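Notes on Borrowing a Meeting Room

Readers of this blog will be aware that I have served for two years as secretary to the Flallisden Reading Circle. Several correspondents have asked how the Circle secures its premises, and the present entry sets out the arrangements as they stand.

The Circle meets at Stanlow House, where the upper room may be hired by the hour. Applications for the spring term open in December and must be made in writing. The room holds 30 persons under the terms of hire, and our membership stands at 29. The question of a waiting list has therefore been raised, and will be considered at the next general meeting.

Hirers are asked to note that the hour paid for includes the setting out and putting away of chairs. In our first term this was not understood, and the Circle was charged for an additional half hour on three occasions. Members are now requested to arrive by 6.45 p.m. and to leave the building by nine. The kettle is included in the hire. Cups are not, and the Circle keeps its own in a labelled box beneath the stairs.

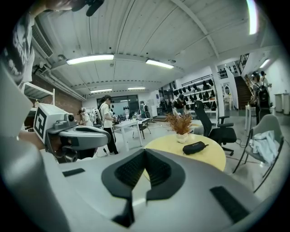

A hand on the grip, at left.

With regard to the choice of books, each member may put forward one title per term. Titles should be in print, available in paperback and of a length that can be read in four weeks. Mirta Rivadeneira has proposed a season of short novels in translation, and I am pleased to record that the proposal was carried. Her list is in circulation — members who have not received a copy should apply to me.

Discussion is opened by the proposer, who speaks for ten minutes. It has been the practice to allow questions only after that point, and I should like to see the practice kept. The evening on the Zapata memoir was a good one, although it ran late and the final chapters were not reached. They will be taken first next time.

Subscriptions remain unchanged. Payment may be made at the door or by post, and receipts will be issued on request.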